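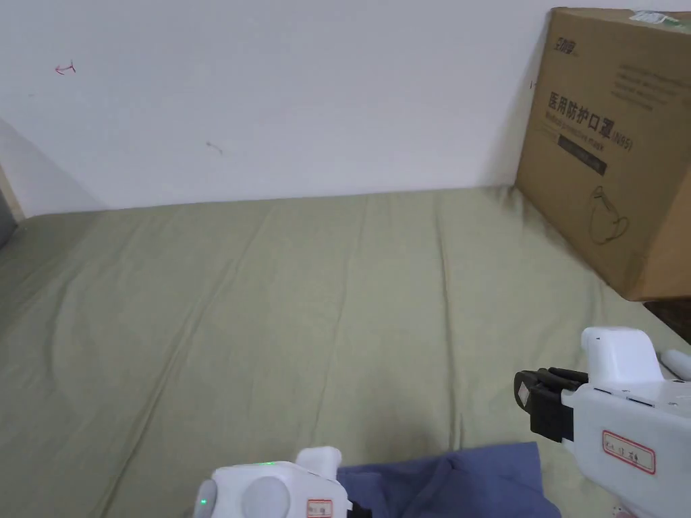 Cloth handling is where my tracking falls apart, and I'd like a second opinion before I rewrite the alignment code. The build is a pair of handheld grippers, a head camera, and one small PC that logs everything. Camera runs at 30 Hz, jaw encoders at 500 Hz over serial. Task is folding and moving small items of cloth on a bed. With a plain wall behind and a sage-green sheet under everything, the visual odometry has almost nothing to hold on to except the printing on the mask carton. When that face leaves the view, the pose estimate drifts sideways and the jaw position no longer agrees with the cloth edge. Has anyone fixed this without covering the room in markers?
Posted by drornel_k, Dec 11, 2019

fitov
Check your timestamps before you blame the wall. What is the offset between the camera and the encoder stream, and are you stamping at capture or at arrival?

drornel_k
Arrival, both of them. I measured the offset by closing the jaws sharply in front of the camera and matching the first frame with motion to the encoder step. It moves between runs, up to 8 ms. I subtract a fixed value at the moment.

fitov
Then it isn't a fixed value. Stamp at capture on the camera side, send a sync pulse to the encoder board, and fit offset and drift per run. USB buffering alone will give you what you describe.

gronli_bench
Disagree that this is timing. 8 ms at folding speed is a millimeter or two. He says the estimate drifts when the carton goes out of view, and a clock error would show up with the carton in view as well. It's feature starvation. Plot tracked features per frame against the pose error and I expect you'll see it right away.

fitov
A clock error scales with speed, and people turn their heads faster than they move their hands. Both can be true. I'd still remove the cheap one first.

Liam Corrigan
Same problem on my bench last February. I tried a patterned sheet and would not recommend it. The pattern moves with the cloth when you pull on it, so the tracker locks on to a surface that is sliding and reports that the head moved. Stick something rigid to the wall instead. I used 3 printed tags at mattress height and the drift went away.

drornel_k
Tags on the wall are what I wanted to avoid, the footage is also meant for training and I don't want the policy to learn them. The creases in the sheet do get picked up as features, by the way. They have the fault you describe.

gino455
Mask the lower part of the image out of the feature detector. One line in the config. You lose the sheet, and the grippers too, which you should be masking in any case. They move independently of the head, and those red-bordered labels are high contrast.

gronli_bench
Masking the bottom on that setup leaves a wall with a scribble on it. He'd have fewer features than he started with.

gino455
Fewer but static. I'd take that with a decent IMU.

drornel_k
There is an IMU on the head mount but it isn't fused yet, only logged.

fitov
That should have been in the first post. Fuse it.

Kofi Quartey
Seconding the IMU. Also use dark cloth on a light sheet if you care about the edge. Navy on that green is fine in daylight. Under a weak lamp my segmentation lost the boundary, and the black jaws merged with the cloth when they got close to it. A strip of pale tape on the outside of each finger solved the second part.

drornel_k
Tape is easy. Order of work then: capture stamps and sync pulse, IMU fusion, gripper mask. I'll post the feature count plot with and without the carton in view.

Liam Corrigan
Log the exposure time per frame while you're at it. Auto exposure on a blank wall hunts, and it shifts the effective timestamp.

drornel_k
Exposure is on auto now. Will lock it and rerun.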